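Surker Loose Sofa Cover, Two-Seater, Light Grey

Getden Home > Living room > Covers and throws > Loose covers

Price: £159
Delivery: £26 flat, UK mainland only
Stock: 2 left in this colour
Product code: 516

We have sold a lot of loose covers over the years and taken a good share of them back, so please read this page before ordering. A cover will not turn a bad sofa into a good one. If the seat sags, it will sag under the Surker as well.

The makers call it a "universal fit". We don't. It suits square-armed two-seaters with loose seat cushions. On rounded arms it bunches, and on sofas with a fixed seat there is nowhere to tuck the spare cloth, so it creeps forward every time somebody gets up. Recliners are out altogether.

What you get
One body cover, two seat cushion covers with zips, and a bag of foam tuck strips. Back cushion covers are sold separately. We think they ought to be included at this price and have told Surker so.

Fabric
Cotton and polyester mix, medium weight. The label says "stain resistant". We tried tea, red wine and gravy on a spare panel. Tea came out with cold water. The wine left a faint ring after two washes, and the gravy was somewhere in between. Call it stain tolerant, perhaps.

Washing
Cool wash, line dry, iron on the back if you must. The first batch we had in April shrank a little along the hem - the current batch is better, but we would still keep it away from the tumble dryer.

How it compares
The Brzozowska cover is heavier, hangs better and costs more. If your sofa gets used every evening, we would save up for that one. The Ukance stretch cover is cheaper and goes on in minutes, though it shines under a lamp and shows every crease in what lies beneath. The Surker sits between the two, and for a spare room or a rented flat that may be enough.

Colour
Light grey means different things to different makers, and to different screens. Ask for a swatch if you are matching curtains or a carpet. Swatches are free and we'd much sooner post one than collect a whole cover. 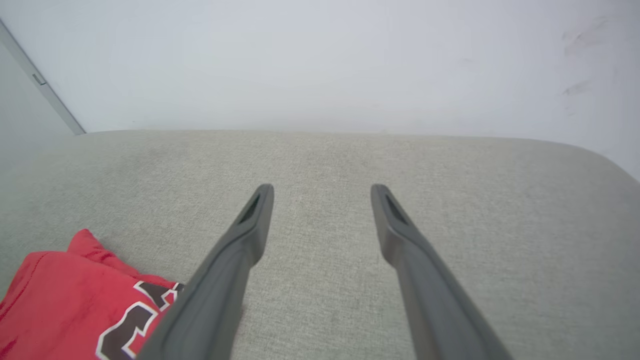
Light grey upholstery on a seat cushion.

Returns
Unwashed covers can come back within the usual period, at your cost unless faulty. We do not count "did not fit my recliner" as a fault.

Page last checked July 14, 2020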